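Notebook, block stacking, Kulon team
Tuesday, after class

Carried on from last time. The goal for the club demo is still the same: take a block off the top of the tower and put it back without knocking the rest over. The arm does the moving, we only pick the heights and the closing width.

Set the approach height to 60 mm above the board and left it there. Final move down is slow. First try at the old closing width pushed the top layer sideways, so I opened the jaws by 2 mm and started again. Ran 9 tries with the new setting. Two slipped on the lift and the rest held. Both slips were blocks laid crosswise, gripped too close to one end.

Program is saved as Allwood, run 107. The older Prema version is still on the class drive, please don't overwrite it. It has the only copy of the home position.

Things to fix:
Tower needs to go back in the same spot every time. Tape marks?
Glare off the board will be a problem if we add vision later.
Write down the closing width with each run. I forgot on the first few.

Top block in the fingers, lower layers flat on the board: 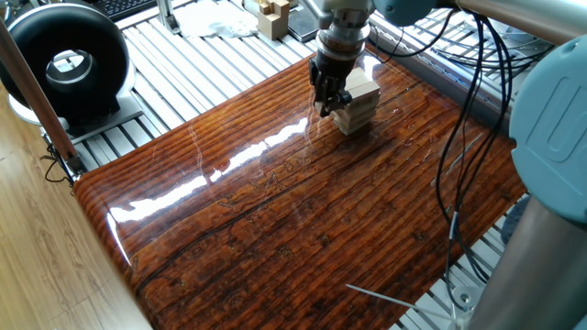 Sebastian wrote in the margin that the closing width should be set per block, as the blocks in our set don't all measure the same, and asked for a caliper check before the next run. Fair point. Will measure the whole set and put the list on the next page.

Next session: put-back move, half speed, same approach height.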